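Teleop news from the Peltalby room

Quick one, deadline was yesterday. Sorting demos are moving along. We have 14 good runs of the phone-into-organizer task driven by remote, target is 500 by December, so yes, a long way to go. Drivers get 11 minutes per turn now, then swap. Longer than that and the moves get sloppy and the robot learns the slop.

Couple of reminders. Start every demo with the hand open. Go slow on the approach, teh policy copies your hesitations too. Bad grasp = scrap the run, don't fix it halfway. Notes go in the Nimunow sheet, not in chat.

Organizer box stays on the floor for this batch. Shelf version comes later, maybe with the Kocsis gloves if they ship.

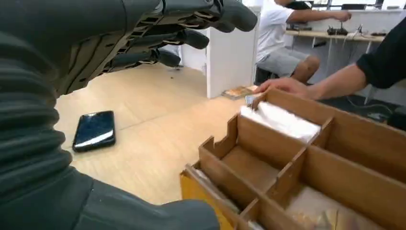
One reader wrote in to ask why we don't just guide the arm by hand, like on the old Asuvex setup, since it felt quicker to learn. Fair. Hand guiding is back on the list for the next batch, sign up sheet is by the door.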